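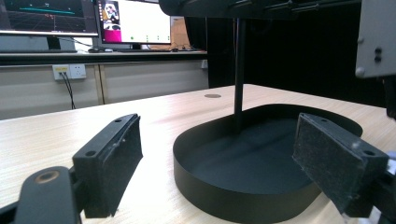
**Ticket 1755 -- Gripper pads: replace now, or hold for the new budget?**
**Opened by:** Mwanahawa Swai
**Assigned to:** Sorin Munteanu
**Status:** Waiting on quote

**Mwanahawa Swai, Tuesday, January 5, 2021**

Hi Sorin, and happy new year! I hope you managed a proper break. I've been putting together the equipment list for the Brerelden bench and I'd love your thoughts before I send it up to Alina, because once she's coloured in her spreadsheet it's awfully hard to get a line moved.

My question is the pads on the hand-held gripper. Both have lint and little specks on them, and on Monday the black tray slipped twice when I picked it up by the rim. It's a shallow thing with rounded ends, so there isn't much to get hold of at the best of times. Do I budget for new pads, new jaws, or a whole second gripper? Gorkham quoted us $1,560 for a complete unit back in November, and I'd feel a bit silly asking for that if a clean would do it.

**Sorin Munteanu**

Happy new year to you too! Please don't order the complete unit yet. Try these first and let me know how you go:

1. Press packing tape onto each pad and peel it off slowly. Leave the solvents in the cupboard, they soften the glue.
2. Check the screws holding the jaws. One was a touch loose on the Kumora bench last year and it behaved just like this.
3. Pick up the tray ten times by the long side, then ten times by the rounded end, and jot down the slips.

**Mwanahawa Swai**

All done, and thank you, that was rather satisfying. A fair bit of fluff came away. The screws were snug on both sides. No slips on the long side, and two on the rounded end, both when I came in at an angle -- so some of this may well be me.

Ionuț popped by while I was at it and reckons the pads have gone a bit flat as well. He'd like a spare set in the drawer whatever we decide, and I must say I agree with him.

**Sorin Munteanu**

That sounds like pads to me, and the jaws can stay. A pair is $55 from Gorkham. I'd put down two pairs, one to fit now and one for the drawer, so $110 plus freight. It can come out of consumables, and then Alina needn't touch the capital lines at all.

For the second gripper, I'd keep it on the list but move it to next year's plan. If you do want to argue for it sooner, the strongest case is the time lost while the only one is being repaired, so start keeping a note of any hours it's out of action.

**Mwanahawa Swai**

Lovely, I'll do just that. I've moved the gripper to next year and asked Gorkham for a fresh quote on the pads with freight to Brerelden included. Would you mind leaving this open until it arrives? I'll attach it here and copy Alina in.

**Sorin Munteanu**

No trouble at all. Leaving it open.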